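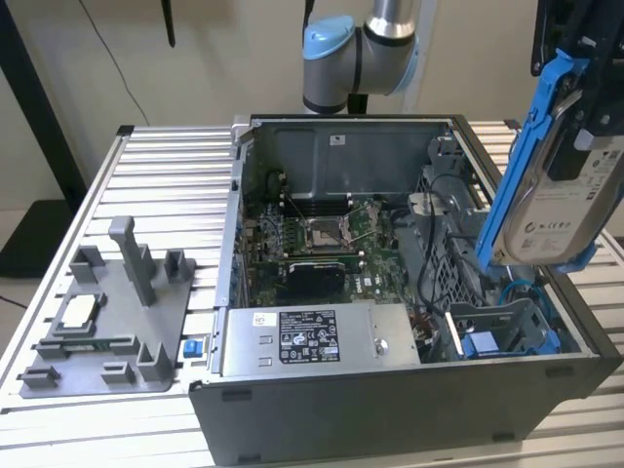 Minutes, Rillari Street Block Association, 10 September 2018

I took notes again, so blame me for the spelling! We met in the back room at Pumska and got going once everybody had found a chair and a coffee.

1. Last month's minutes
Approved. One fix - the plant sale made $389, and I had written $398. Sorry!

2. Money
We have $1,396 in the account, and that's before the Rultine bill for the new planters. I think we're in good shape (better than last fall, anyway).

3. Block party
Lots of talk on this one. The tent place wants $1,210 for the big tent and most of us gulped. We voted to go with the small one and hope for a dry day. The band is booked and they'll need power from somebody's porch, so please call me if yours has an outlet that works.

4. Leaf pickup
The city moved ours to October. Bags at the curb, please, and keep them off the storm drain by Mac Mathúna Park - we all remember the puddle.

5. Parking
Same argument as always, and I'm not writing it all down again. We'll ask the city for a 15 minute spot outside the bakery and see what they say.

6. Anything else
Someone left a green casserole dish at the July potluck. It's at my house and I've started using it.

Next meeting is in October, same room. I'll bring the lemon bars.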